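Space-station romance (ebook subgenre)

Reading time: 2 min

Space-station romance is a small subgenre of science fiction romance, sold mostly as ebooks. Stories take place on one station, mining platform or docked ship, and the couple usually can't leave until the end. Also called "station books" by readers, or "dock romance" in older forum posts. Overlaps with workplace romance and, less often, with mystery.

Background

Grew out of serials posted a chapter at a time on reader sites. The best known early one, Cerneck, ran to 40 chapters before it was collected as a single ebook. Set on a freight dock, two shift bosses, one air supply. Many later books borrow its layout of decks and its habit of naming chapters after work shifts.

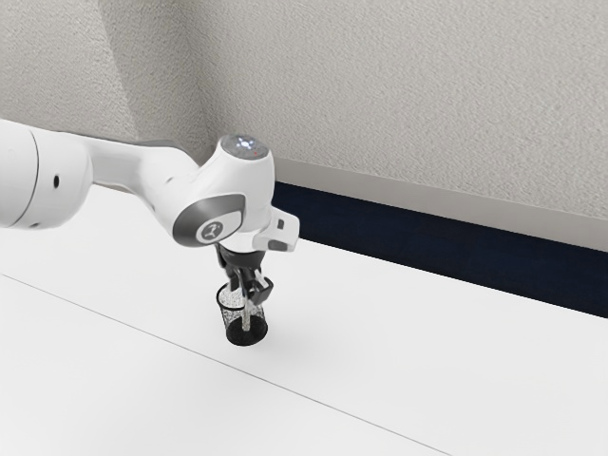 Robot arm over a white tabletop, computer render.

Common elements

Close quarters. A repair that takes the whole book. A crew that gossips. Machines are often side characters, and in the Vunano books the loading arm gets its own short chapters. Heat level varies alot, from closed-door to explicit, and most sellers now list it in the blurb. Happy ending expected; a cliffhanger between volumes is tolerated if the next one is already up for preorder. 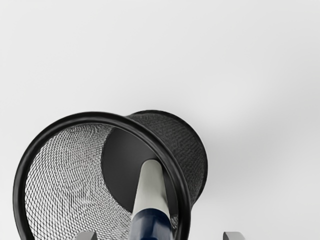 Black wire-mesh container on its side. Rendered.

Length and pricing

Shorter than print romance. Novellas are common, some 495 pages for the longest omnibus. First in series often free or 99 cents, later volumes full price. The free first book is usually permanent, but some authors only drop the price for January, when new e-reader owners are looking to fill them up. Box sets sell well, partly because readers don't like to wait.

Series

Vunano: longest running, linked stand-alones, a different couple each time. Reading order is argued over, the prequel was released after volume 2.

Amundsen: polar research base moved to an ice moon. Slow burn, more science than most. Audio edition exists for the first book only.

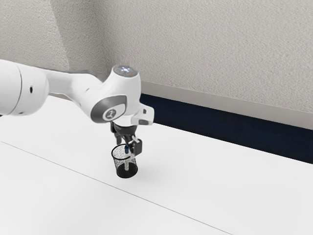
White robot arm, wrist joint near center. Simulated image.

Costach: comedy, a failing hotel in orbit. Closed-door. Out of print in paperback, ebook still sold.

Reception

Reviewers in general science fiction tend to skip it, romance blogs cover it more. A reader list of free and low cost titles reached 1,499 entries, though it counts box sets and their separate volumes both, and a fair number of the links are dead. Usual complaints: thin worldbuilding, covers that look teh same, stations with no toilets. Fans mostly come for the banter and don't mind.

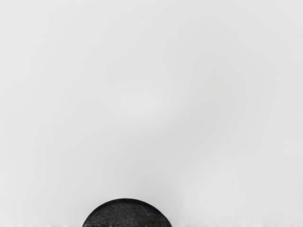 Related subgenres

Generation ship romance. Colony romance (farms, weather, more children). Alien abduction romance, much bigger, shares a lot of its readers but rarely its settings.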